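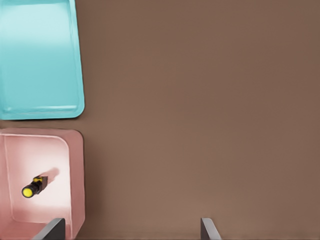 # 트레르켄트 탁상 시연 수집 키트

물건을 집어서 다른 통으로 옮기는 일, 사람에게는 아무것도 아니지만 정책 모델에게 가르치려면 좋은 시연이 꽤 많이 필요합니다. 트레르켄트(Trerkent)는 바로 그 시연을 차분하게, 그리고 되도록 덜 지치면서 모을 수 있도록 만든 시뮬레이션 수집 키트예요. 저희도 처음에는 연구실 한쪽 책상에서 직접 쓰려고 만들었는데, 옆 팀에서 하나둘 빌려 가기 시작하더니 어느새 이렇게 제품 페이지까지 쓰게 되었네요. 조금 길더라도 편하게 읽어 주세요.

## 어떤 작업을 모으나요

기본 장면은 갈색 탁자 위에 청록색 트레이와 분홍색 통을 두고, 손전등 같은 작은 물건을 다루는 구성입니다. 단순해 보이지만 이 안에서 해 볼 수 있는 것이 의외로 많습니다. 벽이 있는 통에서 물건을 꺼내려면 손가락이 벽에 닿지 않게 내려가야 하고, 얕은 트레이에 놓을 때는 높이를 다르게 잡아야 하니까요. 비스듬히 누운 원통형 물건은 손목 각도까지 맞춰 줘야 해서, 처음 조작을 배우는 분들이 가장 오래 붙들고 있는 과제이기도 합니다.

과제 문장은 한국어와 영어로 함께 저장됩니다. "손전등을 꺼내 청록색 트레이에 놓기"처럼 짧게 적으시면 되고, 같은 동작에 표현을 여러 개 달아 두셔도 괜찮습니다. 저희는 오히려 그렇게 하시길 권하는 편이에요.

## 들어 있는 것

- 트레르켄트 기본 장면과 물건 배치 편집기
- 과제 꾸러미 17종 (꺼내기, 넣기, 옮기기, 방향 맞추기 등)
- 원격 조작용 핸들과 책상 고정대
- 기록 프로그램 '루만란(Lumanlan)' 사용권
- 바로 열어 볼 수 있는 참고 시연 317개
- 한국어 설명서와 조작 연습 과제

루만란은 시점별 영상, 관절값, 그리퍼 열림 정도, 과제 문장을 한 시간축에 맞춰 저장합니다. 한 묶음에 시연을 최대 600개까지 담을 수 있고, 묶음끼리는 나중에 합치셔도 번호가 꼬이지 않습니다. (예전 판에서는 꼬였습니다. 그때 기다려 주신 분들께 다시 한번 감사드려요!)

## 한 번의 시연은 이렇게 진행됩니다

1. 배치 편집기에서 물건과 통의 위치 범위를 정합니다.
2. 시작 단추를 누르면 범위 안에서 새 배치가 만들어집니다.
3. 핸들을 잡고 그리퍼를 벌린 상태에서 접근합니다.
4. 물건을 집어 옮기고, 손가락을 완전히 편 다음 위로 빠져나옵니다.
5. 성공, 실패, 보류 가운데 하나를 표시하고 다음으로 넘어갑니다.

보류 표시는 에투 바이니오(Eetu Vainio) 씨의 제안으로 들어갔습니다. 물건이 트레이 테두리에 걸쳐 있을 때처럼 애매한 경우를 현장에서 급히 판정하지 말고, 검토 화면에서 천천히 보자는 뜻이었지요. 써 보니 조작하는 분의 마음이 훨씬 편해져서 지금은 기본 기능이 되었습니다.

실패한 시연도 지우지 마시고 그대로 두세요. 저장 공간이 걱정되시면 영상 압축률만 높이셔도 충분합니다. 잡았다가 놓친 뒤 다시 집는 동작은 일부러 만들려고 하면 영 어색하게 나와서, 우연히 기록된 것이 참 귀합니다.

## 배치를 바꿔 가며 모으기

같은 자리에서만 모은 시연은 금세 한쪽으로 치우칩니다. 그래서 편집기에는 통과 트레이를 묶어서 옮기는 기능, 물건만 따로 돌리는 기능, 조명 세기를 바꾸는 기능이 나뉘어 있습니다. 한 배치에서 시연 10개를 모은 뒤 다음 배치로 넘어가는 설정이 기본값이고, 원하시면 매번 바뀌게 하실 수도 있습니다. 초보 조작자라면 기본값으로 시작하시는 편이 손에 빨리 익어요.

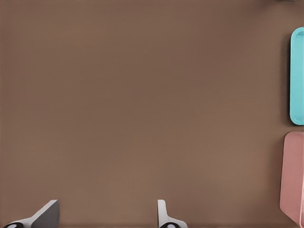
**실제 로봇이 없어도 수집을 시작할 수 있나요?**

필요한 것은 키트에 든 핸들과 그래픽 카드가 달린 컴퓨터 한 대이며, 실제 로봇은 나중에 연결하셔도 됩니다. 다만 시뮬레이션에서 모은 시연만으로 실제 장비에 바로 옮기실 계획이라면, 실제 환경의 시연도 따로 준비해서 함께 학습시키시기를 권합니다.

## 검토와 내보내기

검토 화면은 러블리 마날라스타스(Lovely Manalastas) 씨가 맡아 다듬고 있습니다. 시연을 과제별, 조작자별, 표시별로 골라 볼 수 있고, 그리퍼가 열리고 닫힌 순간이 시간축에 눈금으로 나타나서 그 지점으로 바로 건너뛸 수 있어요. 앞뒤로 멈춰 있는 구간은 자동으로 찾아 주지만 잘라 내는 것은 직접 확인하신 뒤에 하도록 되어 있습니다. 원본은 따로 보관되니 마음 편히 손보셔도 됩니다.

내보낼 때는 학습용과 평가용을 배치 단위로 나눠 주세요. 시연 단위로 섞으면 거의 같은 배치가 양쪽에 들어가서 점수가 실제보다 좋게 나오기 쉽습니다.

## 선택 사양

| 품목 | 내용 |
|---|---|
| 알트게이트(Altgate) | 여러 자리에서 모은 묶음을 한곳에서 검토하는 서버 |
| 소르나르(Sornar) | 직접 만든 물건 모형을 장면에 넣는 변환 도구 |
| 핸들 추가 | 양손 조작 과제용, 고정대 포함 |

소르나르로 물건을 넣으실 때는 질량과 마찰값을 꼭 한 번 확인해 주세요. 기본값 그대로 두면 얇은 물건이 손가락 사이에서 미끄러지는 일이 있습니다. 양손 과제 꾸러미는 8월에 나올 예정이고, 지금 핸들을 추가로 주문하신 분께는 준비되는 대로 내려받기 안내를 보내 드립니다.

견적이나 체험판이 필요하시면 문의 양식에 과제 내용과 사용 인원을 적어 주세요. 생각하고 계신 물건과 통의 크기까지 알려 주시면 비슷한 배치 파일을 골라 답장에 함께 넣어 드리겠습니다.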